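How Does a Refrigerator Keep Food Cold?

Put your hand in a bowl of cold water and your hand feels cool. It feels as if cold is moving into your skin. What really moves is heat. Heat leaves your warm hand and goes into the water.

A refrigerator works in the same way. It does not make cold and push it into the food. It takes heat out of the food and moves it somewhere else.

Where does the heat go?

Many refrigerators have a long, thin pipe that runs in a loop. Part of the loop is near the inside of the refrigerator. The other part is on the outside, often at the back. A special liquid called a refrigerant travels through the pipe.

When the refrigerant reaches the inside part, it turns from a liquid into a gas. This is called evaporation. Evaporation uses up heat, so the refrigerant soaks up heat from the air around your milk and eggs.

You can feel evaporation at work. Wet the back of your hand and blow on it. The wet skin feels colder than the dry skin - the water is taking heat away as it turns into vapor.

Next, the gas goes into a pump called a compressor. The compressor squeezes the gas, and squeezing makes it hot. The hot gas flows through the outside pipe, gives its heat to the air in the room and turns back into a liquid. Then it goes around again. The humming sound you hear in the kitchen is the compressor running.

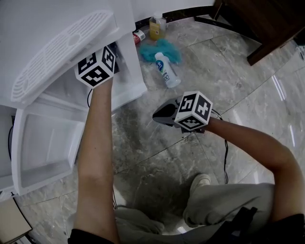
A mini refrigerator with its door open. The door has a bin on the inside.

Why should you close the door?

Warm air from the room gets in whenever the door is open. The refrigerator then has to move that heat back out, and this takes electricity. A rubber strip around the door, called a seal, helps keep warm air out when the door is shut.

Could you cool a kitchen by leaving the refrigerator open? No. The heat taken from the inside goes right back into the same room, and the motor adds a little more. The kitchen would end up warmer.

What did people do before refrigerators?

They used ice. In cold places, workers cut blocks of ice from frozen lakes in winter. They packed the blocks in sawdust, which slowed the melting, and stored them in an icehouse. The old icehouse at Plerstead has stone walls and was built partly under the ground. Ice put there in winter could last until May or later.

Families kept a block in a wooden cupboard called an icebox. As the ice melted, it took in heat from the food. Someone had to empty the drip pan underneath.

Try it yourself

Take two ice cubes of the same size. Wrap one in a wool sock and leave the other on a plate. Look at both after 20 minutes. Which one is bigger?

Words to know

Compressor - a pump that squeezes gas
Evaporation - when a liquid turns into a gas
Refrigerant - the liquid or gas that carries heat around the loop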